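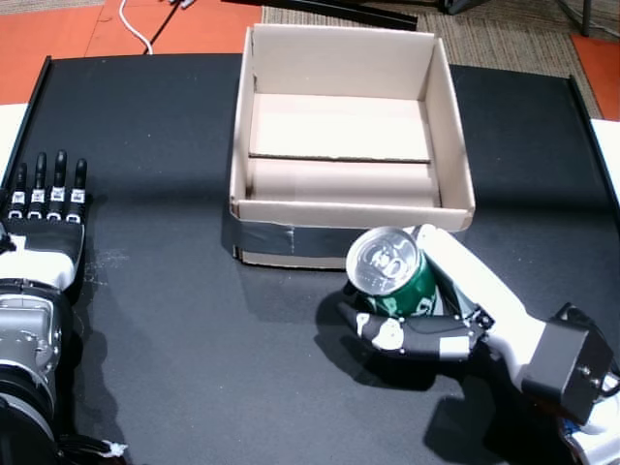 Bautista Cabral wrote to us that he has packed drinks in whatever carton was lying around for years and never lost a can, so why should a set-up guide spend a whole section on it? Fair enough. We have our doubts about half of what gets printed on packing too, including some of what stood in the October version of this guide. What follows is the part we still believe in.

Section 4. Packing cans in an open carton

4.1 Before you start

You need one carton without a lid, a roll of tape, a flat table and the cans. A divider is optional. The Nemia station kit comes with one, and the sales sheet says it "eliminates movement." It doesn't. A sheet of cardboard slows a can down a little, and a badly placed one gets in the way of your hand.

Note: Cartons sold as "heavy duty" vary a lot. Press a thumb into the bottom panel before you trust the label. If it gives easily, pick another one.

4.2 Preparing the carton

1. Set the carton on the table with the open side up.

2. Look at the bottom seam. If the old tape lifts at a corner, pull it off and start again. New tape over loose tape holds about as well as the loose tape did.

3. Run one strip along the seam and up the wall at each end. Color makes no difference. Myrto Papadakis tried black, brown and clear on the Dreltlow line and could find nothing to choose between them, whatever the supplier's chart claims.

4. Check the walls. A wall that leans out slightly is fine for soda. A wall with a crease running down from the rim will fold once the carton is lifted.

5. If you are using a divider, lay it in now and press it flat. It should touch both side walls. If it bows in the middle, trim it or leave it out.

Caution: Keep fingers away from the cut edge of a trimmed divider. Fresh cardboard cuts are small and take days to stop stinging.

4.3 Loading

1. Pick up one can at a time. Carrying two in one hand looks faster, and then one of them gets dropped.

2. Check the top. The pull tab should lie flat. Put aside any can with a raised tab or a dent across the rim.

3. Lower the can in over the front wall and set it upright on the bottom. Don't let go until you feel it touch.

4. Fill the back corners first, then work toward yourself.

5. Stop at one layer. The carton will take a second layer if you insist – the Brollholm leaflet even shows one – but an open carton has nothing to hold the upper cans in.

Note: Some people pack cans on their sides to fit a low shelf. They roll. If you have to do it, wedge both ends of the row with folded paper.

4.4 Weight

A 300 g can is nothing in the hand, and that is how cartons get overfilled. Forty of them come to 12 kg before you add the cardboard. Weigh the first full carton of a batch and write the figure on the side.

Fotis Chatzigeorgiou logged over 3,000 cartons for us and set 61 aside as failed. He wrote down the cause as "bottom tape" for most of them. We would like a second person to check that log before anyone quotes it, but it's the best we have.

4.5 Moving the carton

1. Slide the carton to the edge of the table with both hands.

2. Get one hand fully under the bottom before it leaves the table. Don't lift by the rims.

3. Keep it level and set it down flat.

Caution: Don't stack open cartons. A board laid on top doesn't turn them into closed ones.

If a can leaks in the carton, take everything out and replace the carton. Dried cardboard can look sound and still be soft along the seam.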